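Let the Party End at Nine

I have started putting an end time on my invitations, and my friends act like I've asked them to sign a lease.
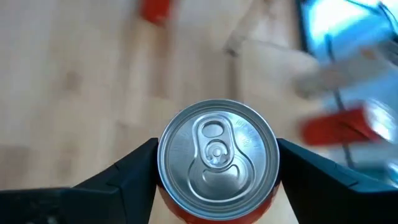

Zbigniew Laskowska
Contributing writer
June 19, 2021

I turned 44 this spring and I like people best for four hours. After that I'm just nodding! My neighbors had us over for a cookout that began at 5, and by ten we were all sneaking looks at the door.
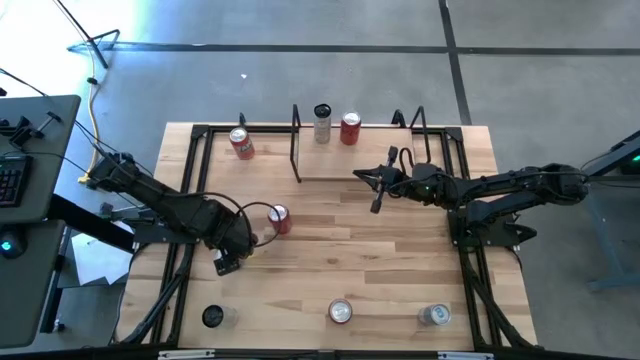 An end time fixes that. You talk to the person you came to see – you don't save it for later. The parents can book a sitter, and whoever is hosting gets to bed. 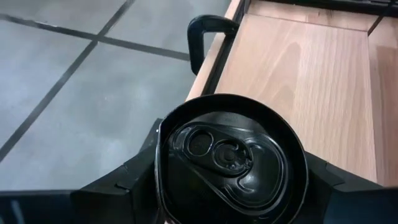

My sister says it's cold. She also fell asleep on my couch last September with her shoes on, so I'm sticking with nine.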